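3.2 Cartão reciclado e umidade no armazém de Skalow

Um dos resultados que mais nos entusiasmou surgiu quando passamos do laboratório para o armazém de Skalow. Ali as caixas de cartão ondulado reciclado ficam empilhadas junto às portas do cais, e a umidade do ar sobe muito durante a madrugada. Acompanhamos 285 caixas do lote Stovura ao longo de abril, com pesagem no início e no fim de cada turno, e a curva de absorção saiu muito mais regular do que esperávamos!

Nas primeiras horas, a massa das caixas cresce depressa; depois a curva se achata e permanece assim até a abertura das portas. A resistência à compressão vertical acompanha esse movimento com um atraso de duas horas, detalhe que os ensaios normalizados, feitos em câmara climática estável, não deixam ver. As caixas do lote Plernness, com fibra mais longa, perderam cerca de 30% menos resistência nas mesmas condições. É uma diferença notável para um material de gramatura quase igual, e abre um caminho muito bonito para quem projeta embalagens com alto teor de fibra recuperada.

Vale notar também o papel das abas. Uma caixa aberta (Figura 2) troca umidade pelas faces internas e externas, ao passo que a caixa fechada com fita conserva por mais tempo o ar do momento do fechamento. Por isso tratamos os dois estados em separado no modelo de difusão, com coeficientes próprios para cada um.

Figura 2. Caixa de cartão aberta sobre tampo branco.

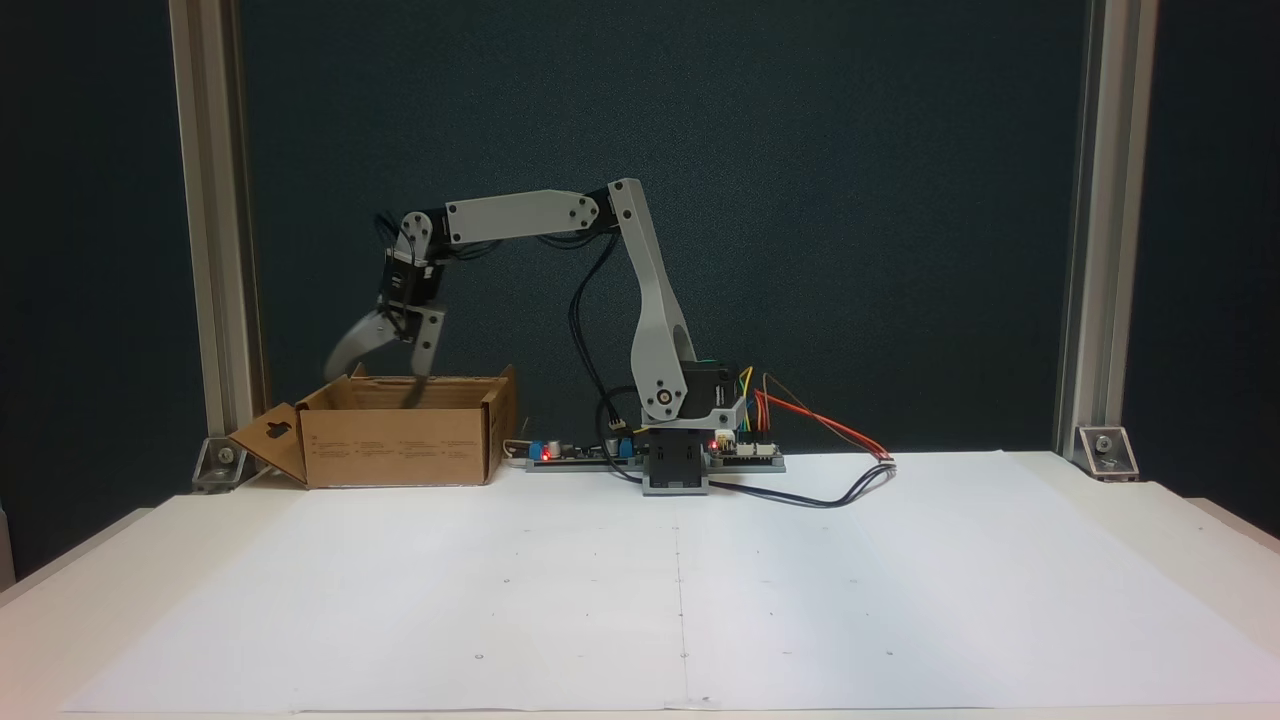
3.3 Modelo de difusão e ajuste dos coeficientes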